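Subject: Re: [sim-data] episode count for the tray task
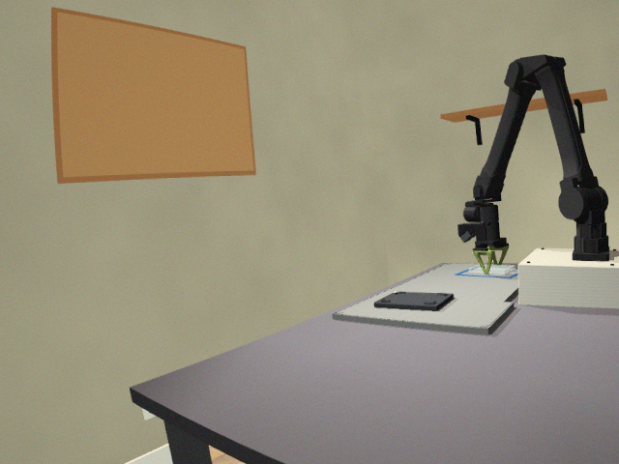 Masaru Ueda wrote:
> Are 40 scripted episodes enough to start training, or
> should we wait for the full 100? Also, is the wall texture
> fixed?

Start with the 40. I dropped 2 of them this morning: the log stops before the gripper opens, and the loader rejects any episode without an end flag. Please rerun those seeds on Ellis, not on Lamrani, which still has the old physics build.

Wall and table textures are fixed for now. Arm start pose and light angle are drawn per seed. I would add teleoperated episodes before randomizing anything else; the scripted ones all approach from the same side and the policy will copy that.

Seed 23 fails on load. Can you send me its config?

Ismail El-Sayed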